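Skerkus Peel-and-Stick Felt Pads, mixed sheet of 178

The maker claims these stop scratches "for life." We have our doubts. Glue is glue, and a pad under a kitchen chair gets dragged all day. In our shop the small round ones held up fine under lamps and picture frames. Under a heavy chair, two came off by December.

They do better on light things: trays, coasters, game boards, the bottom of a puzzle.
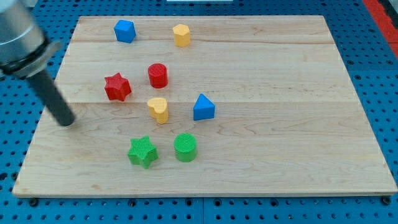

Shape blocks in four colors on a light wooden board.

Clean the surface first and let the pads sit overnight before you slide anything. The package says one hour, which we wouldn't trust. The Huma pads cost less but the felt is thinner, and we quit stocking them.

Item no. 319. Beige or brown. Ships flat.
Returns on unopened sheets only. Price good through 28th September.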